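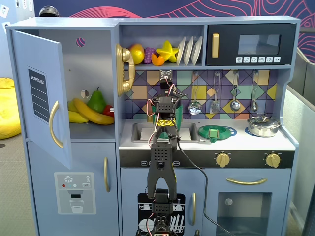
Tendar Toy Library – Play Equipment Team

Print this page | E-mail this page

SETTING UP THE PLAY KITCHEN (Part 3: Stocking and resetting)

These steps pick up where the assembly leaflet stops. The leaflet claims the kitchen is "ready for play in minutes". We have put up both of ours, at Kirdale and at Pillay, and would advise you to set aside your Saturday morning.

3.1 Fridge and freezer

1. Open the upper fridge door all the way to the left. It should swing freely without rubbing on the freezer door underneath. If it rubs, go back to the hinge screws in Part 2. The leaflet says the hinges settle with use. Ours didn't.

2. Put the bananas at the front of the shelf and stand the pear behind them. The red item goes at the right-hand end.

3. Close the freezer door. The water dispenser on it is printed on. The SET button does nothing, whatever a four-year-old may tell you.

Note: The SHOPPING LIST panel on the fridge door looks like a chalkboard. We have not been convinced that chalk comes off it cleanly, so try a corner first or leave it alone. Do not use markers.

3.2 Shelf, plates and telephone

4. Stand the white plates on edge in the rack, at the right of the open shelf. Laid flat they end up on the floor.

5. Set the fruit out to the left of the rack: the round yellow one, the grapes, the orange slice and the star fruit. Order doesn't matter much, but the star fruit is happiest flat.

6. Hang the gold telephone handset on the left side of the shelf. Give it a light tug. If it comes away with no effort at all, it will be in somebody's pram by lunchtime.

CAUTION: Do not lift the kitchen by the upper shelf. The box has a picture of someone doing more or less that. Take it by the base, with 2 people.

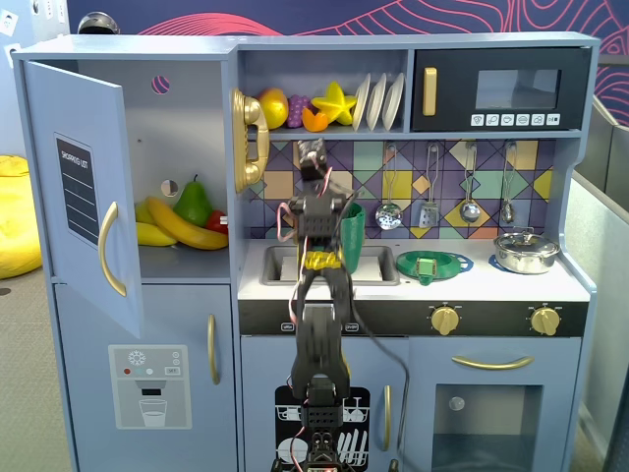

3.3 Sink, counter and burners

7. Hang the utensils along the backsplash: slotted spoon, slotted spatula, ladle and small spoon. Keep handles clear of the sink so that a child reaching in with a cup doesn't sweep the lot down.

8. Put the lidded pot on the far right burner. The green bowl can sit on the other one. A bowl on a burner bothers some parents, who are welcome to move it.

9. Keep the green cup at the sink end. It gets more use than anything else we stock.

10. Check both gold knobs on the black strip for looseness. Hand-tighten only. The supplier says they are good for 4000 turns, a figure we can't trace to any test, and we check ours every session regardless.

Note: Small loose pieces, including the little cube, go back in the zip bag if any child under 3 is in the room. The age label on the carton is no substitute for looking at what is on the counter.

3.4 Oven and lower doors

11. Open and close the oven door by its curved gold handle, then do the same with the cupboard beneath it. Neither should need force.

12. Look over the small silver latch on the front. Run a finger over the edges and file down any burr you find.

13. Wipe the handles with a damp cloth and dry them. We were sold a special cleaner for the gold finish and could see no difference.

CAUTION: Keep fingers away from the hinge side when shutting any door. The catalogue calls these doors "finger safe" and doesn't say how that was worked out.

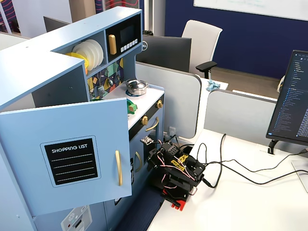
3.5 Placing the kitchen

14. Choose a level surface. A table or desk is fine for adults checking the parts over, but for play it belongs on the floor, with its back to a wall.

15. Leave enough room in front for the oven door to open fully. If you're using the Brondby mat, put it down before the kitchen.

16. Press on each top corner in turn. If it rocks, shim the low side with folded card and check again after the first session. Felt pads were suggested to us and slid about.

3.6 Missing parts

Replacement food and utensils can be ordered through Vusumuzi Naidoo at the Pillay branch. Allow up to 200 minutes for the online order form if past experience is any guide, or phone him. Please say which branch the kitchen came from, as the two sets of fruit don't quite match.

Print this page | E-mail this page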